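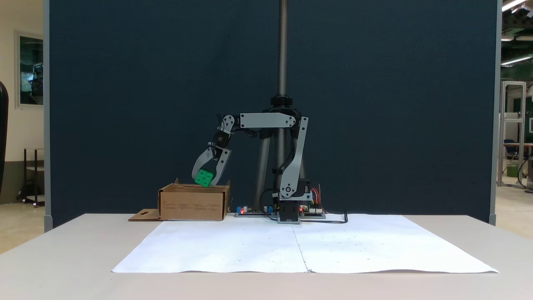
Tall navy panel, white table, and a cardboard box on the left.

Vulevora freestanding partition: quieter office or expensive curtain?
Reviewed by Comfort Gyamfi
Aug 23, 2018

I have never met an office partition that did what the brochure said. The Vulevora brochure says "restores focus" on the front and again on the back, which didn't put me in a generous mood.

We share one long room. Sales sits at the window end and talks all day, accounts sits in the middle and would like them to stop, and I'm near the kitchen with the kettle and everyone's opinions about the footy. Last December the manager agreed to spend some money on the noise, and after months of quotes we ended up with Vulevora panels in navy. They also come in charcoal and a green I wouldn't wish on anyone.

Price first. Each panel is $284, or $371 if you want the wide feet. The wide feet are listed as an optional extra. I'd call them compulsory. On the standard feet, one of ours leaned noticeably when somebody hung a coat over the corner, and on carpet it never stood properly straight. I rang the seller, Durkedov, to ask whether the standard feet were meant for hard floors only. The man on the phone was pleasant and said most customers upgrade. Then sell it with the good feet and charge accordingly.

Delivery was another $138, to the kerb. It was raining.

Putting them together is easy enough. The panel comes in one piece, the feet bolt on underneath, and the hex key in the packet is soft rubbish, so use your own. The instructions are all drawings, and the one for the joining clips is upside down compared with the rest. You'll want a second person to hold the thing upright while you're on the floor swearing at the bolts.

Now the noise. The brochure has a graph with a line going down, and no units on the side that matters. I emailed to ask what had been measured and was sent the same graph in higher resolution. So I can only tell you what I heard. With a panel between me and the kitchen, the kettle is a bit duller and the clatter of cups is clearly softer. Voices are another story. If someone is talking at normal volume straight at the other side of it, you can still follow every word. Sales on the phone came through nearly as before, bouncing off the ceiling, which has hard tiles and is probably our real problem. A mate who fits out shops had warned me about the ceiling and I should have listened.

What they do well is block the view. I didn't expect to care, but I look up less. People walking to the printer used to catch my eye and stop for a chat, and now they mostly keep walking. Accounts has noticed the same. If the brochure had said "stops people waving at you" I would have no complaint.

They also make the room darker. Navy soaks up a lot of light, and the middle desks, never bright, now have their lamps on after lunch. The swatch we were sent looked a shade lighter than what turned up. Ask for a big sample and stand it where the panel is going.

Cleaning: dust shows up quickly, and so does lint. A sticky roller deals with both. The care label says spot clean only, with a cloth that is "barely damp". I had a go at a coffee splash with one and it left a ring that took a second go to shift.

The clips that join one panel to the next are plastic and feel it. Ours have held, though I wouldn't want to be pulling them apart every week. If you plan to move your layout around often, look at the Pai screens, which hinge together with metal pins. I borrowed a pair for a fortnight. They're lower and no quieter, and the pins squeak, but I'd trust them to survive being shifted.

The warranty is 2 years and covers the frame. It doesn't cover the fabric, the feet or the clips, so you can work out for yourself what you would be claiming on.

Would I buy them again? For privacy at a desk, yes, grudgingly, with the wide feet, and in a lighter colour. For noise, no. I'd spend the money on the ceiling first and see what was left. Ours are staying put, mainly because nobody wants to carry them back down the stairs.

Good: blocks the view, simple to put up, steady on the wide feet.
Bad: standard feet, plastic clips, kerbside delivery, that graph.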